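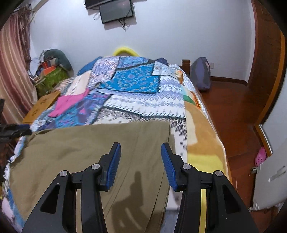 Scanned back issues of Stonska - where to get the full run?

paperlantern
Posts: 31
I'm trying to put together the whole run of Stonska, the monthly science magazine for schools. My kids' school library has paper copies, but they start in the middle and a lot of the covers are gone. I've seen PDFs on two sites. The Purora archive has most issues from 12 onward. The other one makes you sign up and then wants a card number, so I closed it. Does anyone have a clean list of what was printed? I can't tell if the gaps are missing scans or months when no issue came out.

oldstacks
It ran to 84 issues. There were no summer issues, so if you're looking for a July you won't find one. The numbering carries straight on from June to September.

paperlantern
OK, that explains a lot of it. I had been marking those as missing.

gridsquare7
Purora is fine for reading on a phone but the scans are poor. They squeezed the files down so far that the small print in the diagrams is gone. The one on how a refrigerator works has labels you can't read at all. If you want to print anything for a class, look for the Kragh scans. They're bigger, up to 100 MB an issue, and every page is there including the back cover puzzles.

tallow
Are the Kragh ones legal though? Purora says on every page that it has permission from the publisher. Kragh doesn't say anything.

gridsquare7
The publisher closed years ago. I don't see who would be harmed.

tallow
A publisher closing doesn't end the copyright. It went to someone, or back to the writers. I wrote two short pieces for a magazine like this and the rights came back to me when it folded. I'd be happy for kids to read them, but I would want to be asked.

gridsquare7
Fair enough, but for most of these there is no one left to ask. Meanwhile the paper is falling apart. I'd take a scan with no permission over no scan.

oldstacks
You're both talking about something the original poster didn't ask. For reading at home, Purora covers most of it. For the early issues try a library loan. Riter has an index you can search by article title, and it gives the page numbers, so you can request one article and skip the rest of the issue. Loans from my branch take a week or two.

paperlantern
Thanks. I searched Riter last night and it lists an issue 31 with a long article on tides. The Purora file named 31 has nothing on tides in it. It's all about soil and earthworms.

oldstacks
Wrong file name. Purora has 30 and 31 swapped. I reported it a while back and got a form reply.

mossyslate
The tides article is good, by the way. My daughter used it for a school project. One warning - the table at the end has the spring and neap columns the wrong way around. There was a correction in the next issue, bottom of the letters page.

tallow
Some of the space articles are out of date too. I'd check anything about moons of the outer planets before giving it to a class. The kitchen experiments hold up fine.

paperlantern
Good to know. I opened 30 and the tides article is there. Does anyone have issues 1 to 11 on paper? I'd pay postage both ways, and I only need to look at the contents pages.

mossyslate
I have 4, 5 and 9. No cover on 5. Send me a message and I'll copy out the contents on Monday.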